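Gallery: the desktop make-up organiser

Witkowska is a small shared studio in Jevthorpe, and the make-up corner there has always been the untidy part. In February it got a wooden desktop organiser with two small drawers on the left and stepped compartments on the right. It came from Flasto as a flat pack, took 30 minutes to put together and cost less than a decent palette. These pictures are of the organiser on its black table, with different things in it.

Lipsticks have their own place in the right-hand section, and the yellow label says so: 口红, Chinese for lipstick. Taller dark items go in the slot behind the front panel.
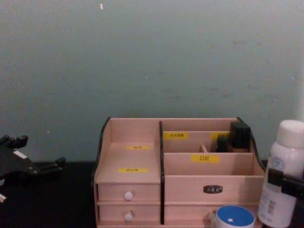 A reader in Mevinance wrote in to say that labels never lasted in her house -- the glue gave up in the steam from the bathroom, and she went back to remembering where things were. She also thought lipsticks should be stored upright with the shade name facing out, or they all look the same from the top.

The left compartment is the narrower one. It suits squat things such as cream jars, and the one with the blue and white lid goes there. Bottles do better at the back on the right, where the sides hold them up. 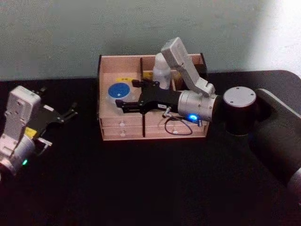
Do the drawers need lining? A sheet of thin felt is enough, cut 5 mm short on each side so that it doesn't catch when the drawer is pushed in.

The bottle is white plastic with a rounded cap, and it stands towards the back, just behind the inner divider. The side panels have a curved top with a dark edge, lower at the front, which makes it easier to reach in from the side.

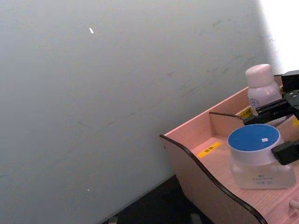

White bottle, back of the organiser.

Glass is heavier than it looks, so jars go low down and on the left, on the step above the drawers. The one with the bright blue top is a thick, faceted jar and sits in the middle of its compartment. 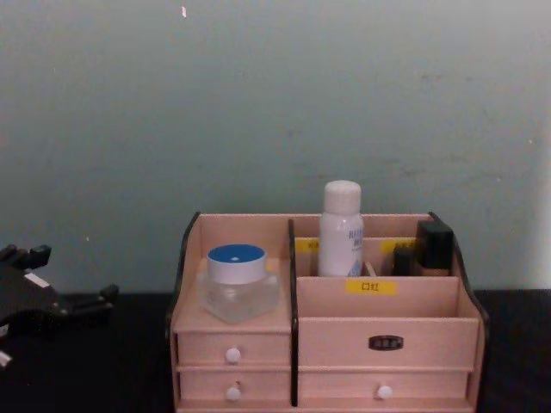
Cotton pads and hair grips go in the drawers, grips at the bottom. A pack of 70 pads fits if it is taken out of its bag first. Brushes are kept elsewhere, in a mug, until a taller pot turns up. The wood marks easily, and a dry cloth is best for powder -- water leaves a ring.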